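Setting up a two-arm sorting table: house rules and good practice

Olcombe Workshop Notes. Last revised 12th May

These are the rules we follow when a two-arm table is used for sorting small household items into containers. They were written for the Costigan bench and now apply to every bench that has two arms sharing one tabletop. Read them through before your first session. After that, most people only need the start-up and stop sections.

Before power goes on

Walk around the table once. Look for loose cables, tools left on the surface, and anything leaning against the base of an arm. Coffee cups go on the shelf by the door.

Check that both emergency stops are reachable from where you will be standing. If you plan to work from the side of the table, move the pendant stop to that side first. Press each stop, confirm that its indicator changes, and release it. Write the result in the bench log with your initials.

Follow every cable from the base to the gripper with your eyes. Cables that loop over a wrist joint need enough slack for the full turn of that joint, and not so much that the loop can catch on the other arm. If you have to re-tie a cable, do it with power off and then move the joint by hand through its range.

Tie back long hair. Take off lanyards, scarves and loose bracelets.

Marking out the space

Each arm has its own zone, and there is a shared zone in the middle. The shared zone is where the collisions happen. Only one arm may be low in the shared zone at a time. The other must wait with its gripper raised, either above its own side or above a container.

In the control software this is the Gullen setting called "single low entry". Leave it on. If a task needs both arms low in the middle, such as passing an item from one gripper to the other, it needs a written task sheet and a second person at the stop.

Containers should stand where the arms can reach over them without a straight elbow. An arm that is nearly straight moves in jerks when it is asked to reach a little farther. Put the containers to the sides and back of the work area and leave the center for the items.

Laying out the items

Start with a small spread. For cutlery, let some pieces overlap and keep others apart, so the run includes both easy and hard picks. Handles may hang over an edge only if the task sheet says so.

Shiny items need extra care. A polished bowl throws back the ceiling lights, and the position estimate can jump by the width of a handle. Turn off any lamp you don't need, and repeat the position check if you change the lights halfway through.

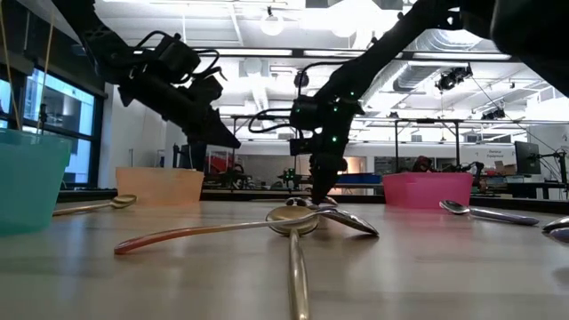

Right gripper down behind the central spoons, left gripper held up near the orange container.

Use containers in clearly different colors. The Dradora task files refer to containers by color name, so two shades of the same color on one table will cause mistakes. Never swap containers in the middle of a run. If one has to be replaced, end the run and begin a new one.

Starting a run

1. Say "powering on" out loud and wait for an answer from anyone within reach of the table.
2. Power on one arm, let it settle, then power on the other.
3. Check the status lights on each arm against the card on the bench.
4. Move both arms to the ready position at low speed.
5. Run the position check.
6. Do 3 picks at low speed. If all of them are clean, go to normal speed.

Keep your hands off the table from step 2 onward. This applies even when an item rolls or slides out of place. Pause the run, wait until both arms have stopped, and then reach in.

When a grip fails

A gripper that comes up empty should retry once and then move on to another item. Do not raise the grip force to fix a missed pick. Thin handles lying flat are often missed because the tips are too high, so check the table height value first. It drifts when the table has been bumped or moved.

If the tips press into the tabletop, stop the run. Raise the arm by hand control and look at the tips under a light. Bent tips get replaced, never straightened.

Stopping and leaving

Send both arms to the rest position before you cut power. An arm that loses power in the air may sag, and the brakes on the older arms are slow. Empty the containers, count the pieces back into the tray, and wipe the surface with a dry cloth.

Log the number of picks. Tips are inspected after every 3,000 picks and whenever there has been contact with the table. The full cable check is done in July, along with the brake test.

Log faults under form 637, even the ones that cleared on their own. Attach the run file and note which arm was low in the shared zone when the fault appeared.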